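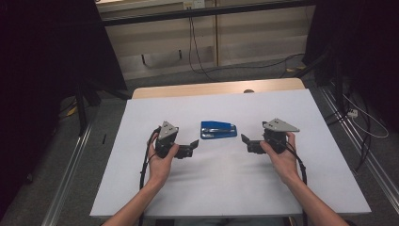

Minister's office wants it by six. The whole thing, the Handau launcher buy, all 102 pages, with the annexes in the right order this time.

Rain on the carpark. Kettle's broken again. I've got Annex C open on one screen and the Weltska counter-offer on the other and they don't agree. Range is the same. Price is the same. Delivery, ours says May. Theirs says May too, only a year later.

Ring Procurement. Rings out. Ring again.

"Which one did he sign?" I ask.

"Both, I reckon."

Both. Righto.

Four batteries for the northern coast, reloads, training, a shed to park them in. $479 million before anyone's poured concrete. And somebody in there has agreed to wait an extra year for it, in the same blue ink he uses for birthday cards.

The brigadier comes past with her coat on. Looks over my shoulder. Reads slow, lips moving.

"Does the Opposition have this?"

"Not from me."

"Hm." She takes the coat off. Sits down in the temp's chair, which sinks, and pulls the phone acros.

Two calls. One short, one in a voice I hadn't heard before, very polite. Rebane, she keeps saying. The port at Rebane, the ships, who's going to be looking at them for a year. Somebody on the other end talks for a long while.

Twenty to six. Printer's warming up. She covers the mouthpiece.

"Pull Annex C," she says. "Leave teh page numbers as they are."

So it goes up with a hole in it. I walk it over myself, folder under my jumper, no umbrella.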